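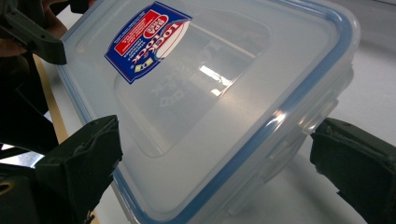 Grounds and Gardens Team, Zastmont College

Kamlesh Mathur can tell you which trees on the Zastmont campus came into leaf late this spring, and he will do it at speed, pointing as he walks. We met him under the old copper beech by the library, where he was on his knees with his ear nearly on the soil.

"Listen, you can't hear anything, but there's such a lot going on down there!" he said. "Everyone looks up at a tree. I spend my days looking at the first hand's width of ground."

The ground is what his project is about. Years of feet, bicycles and delivery vans have pressed the earth around the older trees so hard that rain runs straight off it. Last December, Kamlesh and his colleague Thandeka Potgieter began loosening the soil under nine of them with compressed air, then covering it with a thick layer of wood chip from the college's own prunings.

"You blow the soil out from between the roots and leave the roots alone," Thandeka explained. "With a spade you'd slice through half of them. The first time I saw a clean root come up out of that grey crust I shouted for everybody to come over."

They started with a lime behind the chemistry block — a tree that Thandeka calls "the patient one" — and moved on to the horse chestnuts along the main drive. The beech came last. It is 68 years old, planted when the library opened, and Kamlesh admits he was nervous about it.

"Beeches sulk," he said. "Their roots are shallow and they hate being fussed over. So we did it in wedges, like slices of a cake, and left every other slice for next winter."

Has it worked? He would rather wait before saying so. The crown looks fuller to him on the south side, and there are worms where there were none, but he wants to see three summers of growth before he puts anything in writing. Thandeka is less cautious. "Look at it," she said, and went off to move the hose.

Not everyone was pleased at first. The wood chip took over a short cut that students had used for years, and for two weeks people simply walked across it. Lorcan Sheehan, a second-year botany student, ended up drawing the little map that now hangs on the rope beside the path. "I was one of the people cutting across," he said. "Then Kamlesh let me have a go with the air lance, and that was me finished. I come by most mornings now." 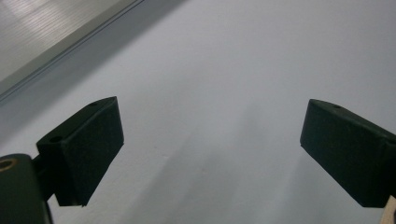
What comes next

The other slices under the beech will be done this December, along with the row of hornbeams by the sports hall. Kamlesh would also like to stop mowing right up to the trunks, and he already has his eye on the lawn outside the dining hall. "Give me that lawn," he said, "and I'll give you bluebells."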